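Why Party Balloons Go Flat

A latex balloon starts losing gas the moment the neck is tied. The rate of loss depends on wall thickness, gas type, temperature and the quality of the knot, in that order for most retail stock. Shops that sell inflated balloons plan their day around this. Customers mostly find out the next morning.

Latex film is a mesh of long, tangled polymer chains joined at intervals by sulfur links. Stretching pulls the chains into line and thins the wall. Gas dissolves into the inner surface, moves through the film and leaves on the outside. Helium does this much faster than nitrogen or oxygen, so a small helium balloon may float for less than a day while the same balloon filled with air keeps its shape for a week or more.

Production begins with a compound of liquid latex, pigment, curing agents and stabilizers. At Ultwood, a contract plant that supplies several party labels, glass-smooth forms are first dipped in a coagulant, usually a calcium salt, and dried. They then go into the latex tank. The time the form spends in the tank sets the wall thickness. A brush rolls the lip while the film is still tacky, and the forms pass through a leaching bath to draw out salts and soluble proteins before they enter the curing oven. 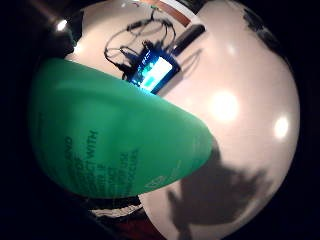
Color affects more than appearance. Pigment particles take up space in the film, and a heavy load can lower the stretch at which it tears. Pale shades need a white base to look solid, and that base is dense. Ultwood runs its pale colors with a slightly longer dip to make up the difference. The line holds 292 forms per rack, and each color change means draining the tank.

Printing is done with the balloon partly inflated. Ink has to stretch with the rubber, so the binder is itself an elastic polymer. Dristum, which makes inks for this trade, tests each batch through 200 cycles of inflation and release. Lettering widens as the wall expands, and type set too small on the flat artwork tends to close up before it is stretched.

Oxidation is the other limit on service life. Ozone and ultraviolet light attack the double bonds in the chain, and the surface turns dull and velvety. Florists call this bloom. A balloon kept out of the sun degrades more slowly, and the liquid coating sold as Gemance, applied inside the neck before filling, dries to a film that slows helium loss. In August, when rooms are warm, the Dagdag shops underfill by 10 percent to leave room for expansion.

Uninflated stock should be stored in closed bags, away from electric motors, which give off ozone.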